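Want to spend a Saturday with our robots? People needed for the September open day

I'm Jolán Szalai and I look after the demonstrations at Clokance. We're a small workshop on the ground floor of the old Levis building, round the back, through the green gate. Once a year we open the doors and let people in to see what we do all week, and this year I need helpers and I need testers. If you've ever wanted to drive a robot arm with your own two hands, please keep reading!

The open day is on a Saturday in September. Doors open to visitors at ten and we shut at four. Helpers come in at half past eight for a brew and a run-through. I'll send the exact date to everyone who writes in - it depends on when the people downstairs finish with the car park.

I'm looking for two sorts of people.

Demo helpers. I need 24 of you, split across the morning and the afternoon. You'd stand at one of the tables with one of our operators, talk to visitors, hand out the controls and keep the queue friendly. You don't have to know anything about robots. Last year one of my best helpers was a retired dinner lady who could get a whole family through in four minutes flat and have them all laughing. We teach you the talk beforehand and you can put it in your own words (please do, mine is dreadful).

Try-it testers. These are people who come in for a couple of hours on one of the evenings before the open day, sit down at the controls and have a go at the tasks we're planning to put in front of the public. We want to see where you get stuck. If you can't make head or tail of it, that's useful to me and you still get paid. You need to be 16 or over, and if you're under 18 I'll need a note from a parent or guardian.

The arms are run by a person, at least for this event. You hold a pair of handles and the arm follows you. Pleditz is the name of the program that sits in between, and it's a good deal more forgiving than the one we had before. Most people get the hang of it in one go, then want another go straight away, then won't get out of the chair.

What takes the practice is the last little bit, when the fingers have to come together on something small. You think you're there and you're a hair too high. I've been doing this for years and I still hold my breath.

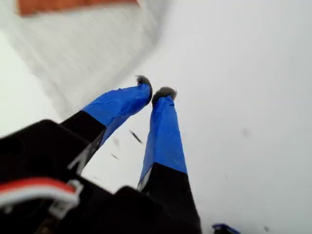

Blue tape and soft grey tips: gripper fingers nearly closed, close up.

There'll be three tables out on the day. The first is for little ones, with big chunky things to pick up and no timer. The second is the Tanabe table, which is our grown-up challenge and gets rather competitive. The third is where our own operators show how it's done, and visitors can ask whatever they like. If you're a helper, tell me which you fancy and I'll try to sort it. The Tanabe table always fills first.

Now the practical stuff.

Helpers get £21 towards travel and time, lunch, and as much tea as you can manage. Testers get the same for one session of 2 hours. I pay on the day, in cash or by transfer, whichever you like. It's all on the flat and there's a lift and an accessible loo. You can sit down for any of the jobs. Long hair needs tying back at the tables, and no dangly scarves or bracelets please. Flat shoes are kindest to your feet.

The 212 bus stops right outside and runs on Saturdays, though not very often after five. There's a bike rack by the gate. If you're driving, let me know so I can put your name on the list for the car park.

If you'd like a look before you make your mind up, come along to our visiting hour any Saturday at eleven. Ring the bell and ask for me. I'll show you round, you can sit at the controls for a bit, and you can go away again with no hard feelings.

To put your name down, fill in the short form on the Clokance contact page and choose "open day" from the list. Tell me your name, whether you'd like to help or test, morning or afternoon, and anything you'd like me to know about food or access. You don't need a CV or a covering letter. A few lines about why you fancy it would be lovely - I do read them all.

I'll get back to everyone, usually within the week. Do pass this on to a friend if you think they'd enjoy it, and if the two of you want to be on the same table just say so on the form.

Jolán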